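Dry store – tubs and scoops

Morning all, quick one from Christos Dimitriou as the Drestbridge van is due any minute.

We've been through the dry store shelf and every tub now gets its own scoop. No more sharing between the rice and the lentils please, we had flour in the sugar again in March and had to bin the lot. Clear tubs only from now on, so you can see when one's running low without taking it down.

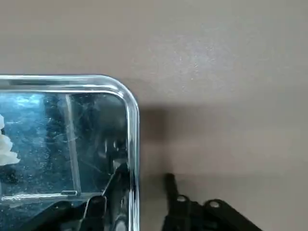
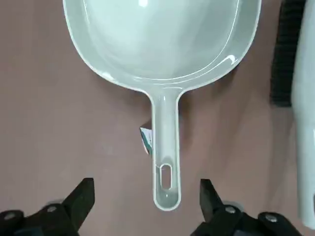 A corner of one of the clear tubs, then a scoop – note the hole in the handle for hanging.

Scoops go on the hooks after washing, NOT back in the tub. Dry them properly first. Lids are still on order from Plarnari, 4 of them, should of been here last week. Until then a clean tea towel over the top will do.

Anyone with spare tubs at home, any size, drop them in before the Prasadum lunch. We fed more than 75 last time and ran out of things to put things in. Labels and pens are in the drawer – put teh date on!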